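Celtham Open Day (2021)

The Celtham Open Day was a public demonstration of two-armed robots for small-store work, held on Jun 25, 2021 at the Celtham test hall. It was organized by Silik, a maker of control software, together with Ponetti, a supplier of shop fittings. The event is mostly remembered for its retail counter, where a pair of robot arms handled snacks and drinks in front of visitors, and for the disagreement that followed over what the counter had shown.

Background

Silik had announced its store program the previous November, in a short notice that promised a system able to "run a counter through the night." The notice gave no test results. Several trade writers asked for them and were told that the open day would answer their questions. Ponetti joined the project later and supplied trays and stands for the counter, along with the stools for the audience.

The hall at Celtham had earlier been used for warehouse equipment shows. Silik rented it for the day and sent out 545 invitations. The company later said that attendance had been "strong" but did not release a figure. Visitors' accounts differ, and most of them describe a full morning and a thin afternoon.

Format

The day was divided into 3 sessions, each made up of an opening talk, a run at the counter and a period for questions. The talks were given by Kieran Inskip, who led the store program at Silik. Inskip described the counter as a model of a small convenience store, with goods of many shapes and sizes placed close together. He argued that this made it a harder test than the sorting of identical boxes. Few in the audience disputed that point. The dispute was over how much of the difficulty had been removed before the doors opened.

Visitors were kept behind a rope and could not touch the goods or ask for a particular item. The order of tasks was set by staff and was the same in every session. A printed sheet handed out at the door listed the tasks but did not say whether the arms were working on their own, were following recorded motions or were being guided by a person out of sight. When this was raised in the first question period, Inskip answered that the system used "a mix of methods" and moved on.

The counter

The counter was a brown tabletop with a dark gray backdrop, worked by two white arms fitted with black-fingered grippers. The goods included Snickers bars, bags and packets of snacks, small cartons and a rack of red Coca-Cola bottles. Baskets and trays served as places to pick from or to set things down, and a food warmer stood to one side. The tasks on the sheet were brief: take an item from one place, put it in another, and return the arm to its waiting position.

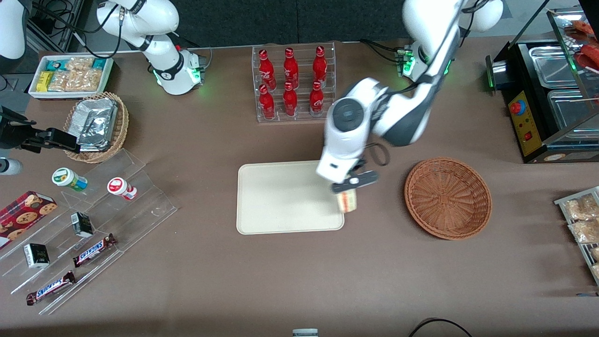 Small, light, regular objects made up much of the program, and reviewers who were not won over tended to begin there. A block with flat sides is about the kindest thing a gripper can be given. Soft bags, which slump and slide when squeezed, are far less forgiving, and they were attempted less often. The sheet listed no task for the warmer at all. Asked whether it would be used, a member of the Silik staff said that it was "part of the environment."

Pace was the other complaint. Silik gave 90 seconds as the normal time for a single task and presented this as good progress. Lucía Olmedo, who attended two of the sessions and wrote the longest account of the day, noted that a customer buying a drink and a candy bar would by that measure wait three minutes before anyone mentioned payment. She also wrote that staff reset the counter by hand between tasks, and that the time spent doing so was left out of the company's figure.

Claims and reception

In a statement issued after the event, Silik said that its arms had completed more than 3002 successful picks during development. The figure was widely repeated. The statement did not say how many attempts had been made, over what period, or whether a pick counted as successful if the item was later dropped. Without the number of failures, a count of successes says little about how reliable the system was, and requests for the full record went unanswered.

Supporters of the program replied that an open day is not a trial and should not be judged as one. Ponetti took this view in its own newsletter, which praised the smoothness of the arms and the interest shown by store owners. It did not name any store that had placed an order.

The most measured response came from Avotiņš, a rival firm working on vending equipment, which sent two engineers. Their notes, later posted in part, called the hardware "sound" and the arm motion "better than expected," while finding no evidence that the counter could cope with goods moved from their usual spots. They suggested that at any future event a visitor be allowed to rearrange the items before a run. Olmedo made nearly the same suggestion. Silik thanked both for their comments.

Aftermath

No second open day was held at Celtham. Silik continued to use a short video of the counter in its sales material, with music in place of the original sound and the pauses between tasks removed. The overnight store promised in the first notice was not mentioned in the company's later statements, and the phrase "run a counter through the night" was dropped from its website.

Inskip moved to other work within the company. Parts of the counter were returned to Ponetti, which listed several of the display stands for sale as lightly used.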